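**Mugs: how many is too many (split from "Kitchen clear-out, July")**

**skateo_sid**

Mods asked me to start this on its own because it was eating the clear-out thread. The position so far: my other half says a household of two needs 4 mugs. I say that is the sort of number arrived at by a person who washes up as she goes. We currently own 40, not including the ones at the back that we don't discuss.

What do other people do? And is there a charity shop left in the country that will accept one with a building society on it?

---

**Luuk Van Hecke**

Four is correct. Two in use, two in the dishwasher. I have lived this way for years and my cupboard door closes.

---

**akthorpe_annie**

And when someone comes round, Luuk?

---

**Luuk Van Hecke**

They may have a glass.

---

**D. Sugden**

Hot tea in a glass. It's not a samovar, it's Akthorpe.

My late mother kept 50 in a house with one kettle and had opinions about all of them. There was a plumber's mug. There was a mug for people she expected to leave soon, which was small. You could work out where you stood with her by what came through the door on the tray, and I was well into my thirties before I got promoted to the one with the pheasant.

Don't let anyone get you down to four, Sid. You lose the whole language.

---

**Tobiloba A.**

Derek has just described my aunties' house exactly, except the good ones lived in a glass cabinet and I have never seen a human mouth touch them.

I'm going to be practical. The number isn't the trouble, it's the storage. Stacking them two high is how handles get broken. Hooks under the shelf look lovely until you have a low shelf and a tall forehead. What worked for us was keeping the everyday ones on a tray that lives on the worktop, and anything that doesn't fit on the tray goes in a box in the loft. If no one has asked for it by Christmas, off it goes.
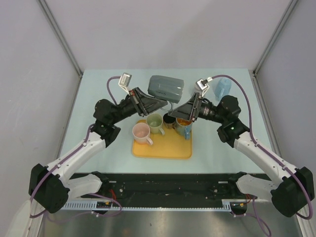 *Mugs on a tray. Ours is a duller colour than this yellow one, sadly.*

You'd be surprised how few get asked for. My husband asked for one. It was one I'd already given to the school fair, so we had a quiet evening.

---

**elach_struan**

Disagree on trays. A tray on the worktop is a shelf that collects crumbs. Ours filled up with post, then batteries, then a single glove, and the mugs went back in the cupboard to get away from it all.

Also "by Christmas" is far too soon. I've got a tin one I only use for camping and we go every second summer if it's dry, so call it once a decade.

---

**Tobiloba A.**

Then it's a camping mug, Struan, and it lives with the tent. You've got to have a bit of discipline about categories.

---

**elach_struan**

The tent is in the kitchen.

---

**ottavio_f**

Can I ask about size. I am told every year that I make coffee wrong by people drinking it out of something you could bath a cat in. A mug that holds a pint goes cold halfway down, so you put it in the microwave, so you forget it's in the microwave, and you find it the next morning with a skin on. A small cup, drunk standing up, and you're finished. You need one for each person and it washes in a second.

---

**D. Sugden**

Ottavio, with respect, I'm not standing up for a drink in my own home.

---

**akthorpe_annie**

Back to the actual question, since Sid did ask one. The hospice shop on Whiteley Road takes plain ones and sets of four or more. They won't take anything chipped or anything with a company name on it. I asked about the building society type and the woman just laughed and kept laughing, so I took that as a no.

Chipped ones do nicely for paint brushes, or broken up as crocks in the bottom of plant pots. Wrap them in an old towel before you go at them with the hammer. I didn't, the first time.

---

**Luuk Van Hecke**

I would like it noted that I've never needed a hammer.

---

**skateo_sid**

Thank you all, I think. Update after an evening on the kitchen floor: we're down to roughly 30. She put 12 in the box, I put back 2 when she went to answer the door. The building society has been reprieved on the grounds that it's the only one that fits under the tap on the office water boiler, and I am calling it a work mug, as per Tobiloba's categories.

Negotiations about egg cups open tomorrow. We haven't got any eggs.

---

**elach_struan**

How many egg cups?

---

**skateo_sid**

I'd rather not say in front of Luuk.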